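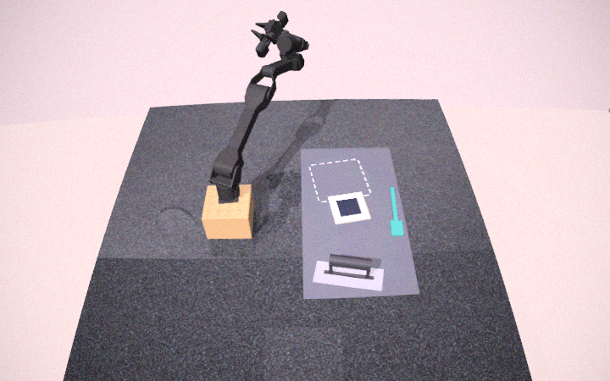
Re: [grad-programs] Program-level counts for the graduate survey

On the second item below: the survey office wants headcount by degree program, not by department. Our student system stores both, and the two do not match for joint degrees. A student in the joint law and public health degree shows up once in each department and once in the program table. Use the program table.

For the fall return I get 1,456 enrolled graduate students from the program table. The department report gives a higher number, and the gap is 169, all of it joint degrees. If your own total is off by something else, check whether students on leave are still flagged as active. Brirnell had that problem last year and had to resubmit in January.

Pawłowska > The form for part-time students asks for "full-time equivalent" but
Pawłowska > the help page says "headcount." Which one did Cliltgate send?
Pawłowska > Also, is the joint degree total meant to be by program or by
Pawłowska > department? Our two reports disagree.

On the first item, we sent headcount. The label on the form is left over from the older version. The upload check will accept either one, so it will not catch the mistake for you.

Two other points about the upload:

The comment field is limited to 400 characters. Longer text is dropped without a warning. I keep mine under 300 and put the rest in the cover letter.

Test scores should be left blank for programs that no longer require them. Do not enter zero. A zero goes into the average.

The Hellonier export script still writes zeros in that column. I have a patched copy that writes blanks and can send it to anyone who asks off list. It has only been run against our own tables, so compare the row count before and after.

Graduate Records, Cliltgate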